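首页 | 问答 | 居家 | 电器与网络 | 我的收藏

小储物间改成弱电间，夏天闷得厉害，怎么通风？

Flora Shearer

搬到Toltau这边之后，我把楼梯旁的小储物间腾出来放网络设备和家里的备份硬盘，柜子选了带散热槽的那种。冬天一点事没有，一到下午三点门一关，里面就跟蒸笼似的，硬盘的温度提醒响个不停。房间没有窗，门是实心的，门底下的缝连张明信片都塞不进去。我先生说直接装空调，我嫌贵又嫌吵（隔壁就是孩子的房间！）。预算最多900，有没有不砸墙的办法？ 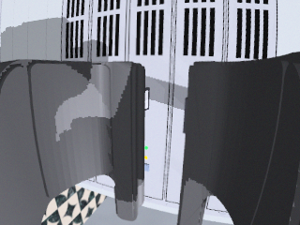

Hamish Paterson
先别买空调，你这点设备用不着。热气出不去才是毛病，柜子再透气，房间是闷的也白搭。我家当年也这样，后来把门板下面锯掉一条，装了个百叶，再在门的上方开孔装一台静音排风扇，一进一出，空气就走起来了。风扇我用的是Clelell的，买的时候200出头，晚上睡觉基本听不见。有两点要留神：排风别对着走廊的烟雾报警器吹；进风口加层滤网，勤洗，我偷懒半年没洗，那个灰啊……

还有，柜子别贴墙放，后面留出一只手能伸进去的空，以后插线你会感谢自己的。线也顺手理一理，别全堆在出风的那面。

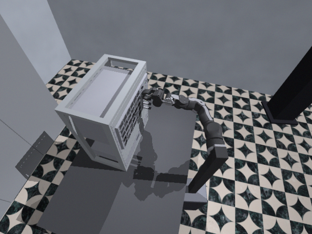
柜体在房间里的摆位，地面为花纹砖

路过的邻居
同意楼上，不过租房的话锯门要先问房东。我是平时把门开着，挂个布帘，丑是丑，管用。另外硬盘可以设成闲时休眠，能少发不少热。空调的话Ragnarsson有小机型，我没用过，不评价。

Flora Shearer
谢谢两位！门是自己家的，可以锯，周末先动手装百叶，风扇等三月打折再说。

联系我们 | 版权所有 Sernivville社区互助站 | 返回顶部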